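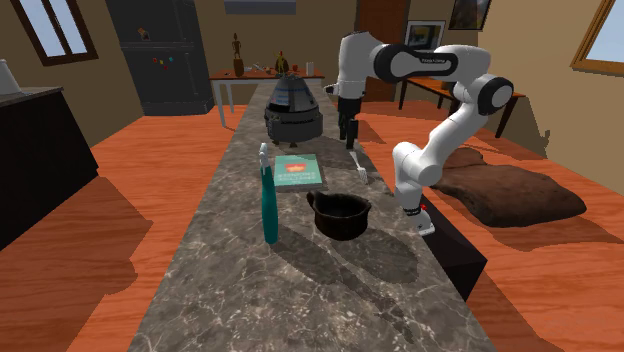
Stone countertop with a robot arm, computer rendering

Search visibility report for Tadside, June 3, 2020

What a spring for organic search! Visits from unpaid results reached 1,594 last month, up from 700 in December, and the Dradstead landing page now ranks on page one for 48 of our target phrases.

We rewrote the old title tags first - slow work, but well worth it. Stunis fixed the redirect chains, and Rácz is still checking the backlinks. Two local pages remain unindexed, so we'd like to keep the content budget where it is through December.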